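Repainting scuffed plastic storage bins — worth it?

idrisa_m
Posted April 27, 2022
I have seven dark grey plastic bins, 70 litres each, used for dry goods. The inner walls are scuffed and the coating on two of them is peeling. Has anyone recoated this sort of thing and had it last?

NafulaK
Depends on the plastic. If it is polypropylene, paint will not hold without an adhesion promoter. Check the recycling mark on the base. Key it with 600 grit, degrease, then two thin coats.

d.figueroa
Disagree on 600. Too fine for polypropylene, you only polish it. I use something much coarser and flame treat the surface.

NafulaK
Flame treating a thin wall is a good way to warp it. Fine for bumpers.

Faraji Okoth
Wear pattern matters more than prep. Ours at the Illville store went at the back wall first, then the floor.

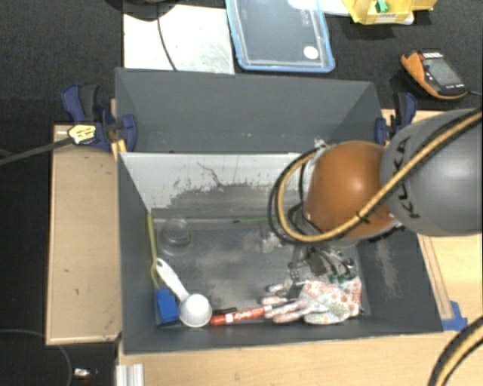 Scuffing and peeled patches on the inner back wall, smudges on the floor.

d.figueroa
With wear like that I would not paint at all. Strip what is left and fit a loose liner.

idrisa_m
Liners trap dust in the corners, and mine get washed out every July. Is the Veleva primer any good?

Faraji Okoth
Used it once, on lids only. No complaints, but lids take no abrasion — I would not read much into it.

NafulaK
Try one bin first and leave it a full week before loading.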